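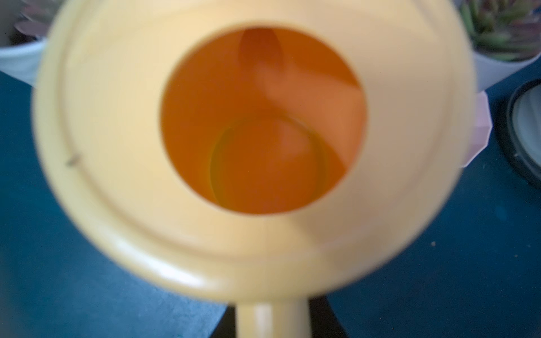
作業基準書の第7項は、手首のカメラに写ったもので名前の決まらないものには、決まらないまま名前をつけること、と定めている。ヴァレンティナ・ミハイリュークがこの項を書いたのは五月の初めで、ドロストステッドの作業場に来てからまだ二週間しかたっていなかった。机の上には淡い黄色の大きな器があり、真上から見ると丸い口の奥は濃いオレンジ色をしている。手前側へ細長い棒が一本伸びていて、彼女はそれを記録用紙に「取っ手または注ぎ口」と書いた。口の左、平らな肩のところにある小さな黒っぽい点は「汚れまたは傷」になった。

「または、は困るんだ」と主任の沢渡が言った。「ダールグレンに出す書類だぞ。向こうは欄を一つしか用意していない」

「欄を二つにしてもらえませんか」

「頼んではみるけどな」

沢渡は頼まなかったと思う。次の週になっても用紙は同じままだったので、彼女は狭い欄に小さな字で二つ書いた。字が小さすぎて、私は入力するときに何度も虫眼鏡を借りに行った。

私の仕事は入力と、腕の停止ボタンの横に立っていることだった。基準書では腕が動いているあいだ、ボタンから手の届く範囲に一人いることになっている。椅子は禁止で、電話も禁止だった。飲み物は蓋つきなら隣の棚に置いてよかった。この最後の一行は私が頼んで入れてもらった。

腕はゆっくり下りてきて、器の上で止まる。そこで一度、必ず三秒待つ。待つあいだに画面を見て、前回の記録と違うところがあれば声に出す。

「右に屑が二つ」と私は言った。

「前回は」

「書いてありません」

「では止めて」

私はボタンを押した。青緑の机の上の、ごく小さな白っぽい屑だった。沢渡が奥から出てきて、そんなもので止めるのかと言った。ヴァレンティナは基準書を開いて、該当する行を指で押さえた。記録にないものがあれば大きさを問わず止める。沢渡も三月にその紙に判を押している。正しくは古い版のほうだが、そこの文言は変わっていなかった。

「拭けばいいだろう」

「記録してから拭きます」

「その順番に何の意味がある」

「拭いてしまうと、何だったか書けません」

彼女は用紙に「屑、二、器の右」と書き、時刻を入れ、それから布を持ってきて机を拭いた。器の肩の点には触らなかった。そちらは手順が別で、持ち主のドソフ社に問い合わせてからでないと布を当ててはいけない。傷だった場合、こすると広がることがある。問い合わせの返事はまだ来ていなかった。

後ろに置いてある二つの白い鉢にも、同じように手順があった。多肉植物は少しずつ育つので、葉の位置が前回と違っても停止の理由にはならない。ただし落ちた葉は屑として扱う。育つのと落ちるのをどこで分けるのか、私は一度聞いた。彼女はしばらく考えて、鉢につながっているかどうか、と答えた。翌日にはそれも基準書に入っていた。

その日の記録は通し番号で1376になった。前の担当者の記録を私はあとで読み返した。屑のことはどこにも書いていない。なかったのか、見なかったのかは、紙からはわからなかった。レステックスと書いてある古い封筒が一枚はさまっていて、開けるとロステックスの請求書だった。打ち間違いの封筒をそのまま使ったらしい。

夕方、沢渡が新しい用紙の束を持ってきた。58枚あった。欄は二つになっていた。印刷は少し斜めで、二つ目の欄には「その他」と見出しがついていた。

「これでいいか」

ヴァレンティナは一枚取って光に透かした。

「見出しは『または』にしてください」

「刷り直せって言うのか」

「手で直します」

彼女は束を半分私によこした。私たちは立ったまま、一枚ずつ「その他」に線を引き、上に「または」と書いた。腕は電源が落ちていたので、座ってもよかったのだが、椅子は隣の部屋にあった。半分ほど終わったところで電話が鳴り、沢渡が出た。ドソフ社からだった。点について、と沢渡は受話器を押さえて言った。

「むこうの控えでは、汚れまたは傷、だそうだ」

彼女はうなずいて、次の一枚に線を引いた。

カテゴリー：短編小説 ／ タグ：ロボット、仕事、作業基準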